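Subject: Re: [tsegaye-robotics] Sim round, gripper view and the small props

Hi all,

Replying to Refugio on the list so that the newer members can follow. His message first, trimmed a bit, then my answers in the same order.

> From: Refugio Lozano
>
> I got the Casard build going on the lab machine last night and ran the practice room until I had to lock up. A few things before the next meeting.
>
> 1. The gripper camera is hard to drive from. I lose track of where I am whenever the big grey panelled thing fills the left side. Can we use the overhead view in the Osumano round, or is it gripper view only?
>
> 2. The things inside the opening are tiny. Is the scale right? I had the gripper close to the white rim and one finger looked bigger than the whole cabinet.
>
> 3. My log stopped at 1521 frames and I don't know if that is a limit or a crash.
>
> 4. Who is writing the report section on the camera? I can do it if somebody else takes the scoring script.
>
> Also, the colours look washed out to me compared with last year's rooms. Could be the monitor.
>
> Refugio

**1. Which view we can use**

Gripper view only for the driver. The Osumano rules let the spotter look at the overhead view before the clock starts, and after that the overhead window has to be closed. I asked the organisers whether a printed floor plan is allowed and they said yes, as long as it has no grid on it. So we should make one. Pencil is fine.

I know the gripper view is awkward. I drove it for two evenings and kept turning the wrong way, since the camera tilts with the wrist and the room ends up on a slant. What helped me was to stop looking for the target and look for edges. The grey panelled object has a pale strip down the side where it meets the carpet. If I keep that strip to the left of the right-hand finger, I know I'm over open floor and won't clip anything. Then the white rim of the opening comes next, and I slow down.

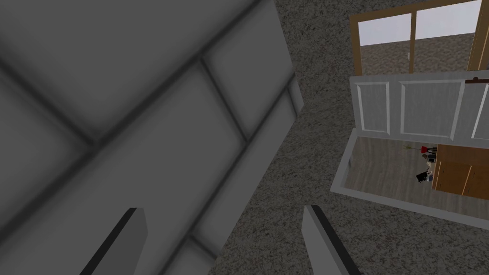
The part that still catches me is judging height. The carpet texture is the same speckle all over, so there's very little in it to tell you whether you're high or low. I tried to use the size of the flecks and it didn't work for me. The wooden post by the glass is better, if you can keep it in view, because it has a visible thickness. When you lose the post, raise the wrist and find it again before you go on. It costs a few seconds, and in practice a lost run costs far more than that.

For anyone who hasn't driven yet: the keys are the same as in the Ornen arm exercises from the fall, except that wrist roll has moved to Q and E. The old roll keys now reset the room. Three of us have found this out in the middle of a good run. Please tape a note to the keyboard.

**2. Scale**

The scale is what Casard ships with. I checked the room file against the one on the Osumano page and they match line for line. The fingers are close to the camera and the props are a long way past them, so the fingers will always look huge. They're also a little blurry, and that's a setting in the camera block. Don't change it. We're scored on the stock camera, and if we practise with a sharper one we'll only be worse on the day.

The props really are small on the screen, though. The red item is the one you'll see first, since it stands out against the brown cabinet. My suggestion is to use it as the marker for the whole group and work down from there. The black item lower down is easier to find once you've got the red one. I can't tell you what half of these things are supposed to be, and the room file only gives them numbers. We should agree on our own names for them before the round so that the driver and the spotter aren't arguing. I've been saying "red", "black" and "blue", which does the job so far.

One more point on the opening. The white rim is a solid body in the collision file, but the door above it is not, or at least not all of it. I've passed a finger through the upper part of the door without a penalty. I wouldn't count on that. I've written to the organisers about it, and if they fix it before the round then any run that relies on it is finished. Please plan your approach from the carpet side, over the rim, with the door left alone.

**3. The log**

That's not a limit. The recorder writes 20 frames a second and there's no cap on the file, so yours stopped for some other reason. My guess is disk space. The lab machine still has all of the fall recordings on it, and the home folder was nearly full when I looked. I've moved the old runs to the shared drive and there's plenty of room now.

If it happens again, send me the last page of the text log and not the whole recording. The recordings are large and the list server strips them off anyway, which is why several of you got an empty message from me last week.

While I'm on the recorder – please fill in the name field. We have 770 runs on the shared drive and a good share of them are under "test", "test2" or "asdf". We need to be able to say in the report who drove what, and I'd like to compare the early runs with the later ones for each person. From now on it's first name, then room, then run number. If you drove as "asdf", please tell me. I won't be upset.

**4. The report**

Yes please, Refugio, take the camera section. Here's what I think it needs:

- what the driver sees from the gripper and what goes out of view as the wrist comes down
- how we pick landmarks, with at least two stills at different positions
- the height problem and what we tried
- a paragraph on runs that failed because of the view, with run numbers

Keep it to two pages. The judges read the reports from every team in one afternoon, and last year ours went on far too long. The comment we got back was that the results were hard to find, and I agree with it.

For stills, try to use ones where the gap between the fingers is clear and the opening is in view, so that a reader can see where the hand is relative to the target. The one I'd start from is further along the same approach path as we use in the practice sheet:

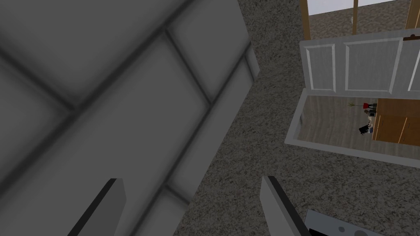

*Gripper view in the practice room: grey panelled object at left, open white door and the cabinet at right.*

Please leave the stills as they come out of the simulator. No brightening and no cropping. If you want an arrow on one, put it on a copy and keep the original in the folder beside it.

I'll do the scoring script myself unless somebody wants it. It's mostly written. It reads the recorder file, finds the first contact and the first lift, and takes off points for every touch on the rim. What it doesn't do yet is handle a run where the target is picked up and dropped again. The rules say the clock keeps going and the first lift doesn't count, so I need to look for a second one. If you know some Python and would like a small job that can be finished in an evening, this is a good one. Ask me and I'll walk you through the file format.

**Colours**

I don't think it's your monitor. The Casard update in August changed the default lighting, and all of the rooms are flatter than they were. The big object is grey on a grey carpet and there isn't much to be done about it. The old lighting can be switched back on in the menu, but the round will be run with the new one, so leave it alone on the lab machine. At home, do what you like.

**Practice times**

The lab machine is booked in blocks of 90 minutes. That's enough for two people to swap over a few times, so please come in pairs, one driving and one spotting. Spotting is worth practising as well. A spotter who says "left" without saying whether they mean left in the room or left on the screen isn't much help, and I've been guilty of it more than once. We'll use "screen left" and "screen right" and nothing else.

The sign-up sheet is on the Tsegaye wiki under Robotics, then Bookings. If you can't edit it, reply to me off the list with the block you want and I'll put you in. The first block after lunch is kept for people who haven't driven before. Everyone else, please stay out of that one even if it looks free.

Two small things left over:

- The gamepad with the sticky left stick has been labelled and put in the top drawer. Please don't use it for timed runs. If somebody wants to open it up and clean it, go ahead.
- I still need the parental consent form back from anybody under 18 who's coming to the round. The paper copy has to be signed. A photo of it won't be accepted.

Refugio, if you can send me an outline of the camera section before the next meeting, I'll read it and send notes back the same night.

Thanks,
Sim group lead
Tsegaye Robotics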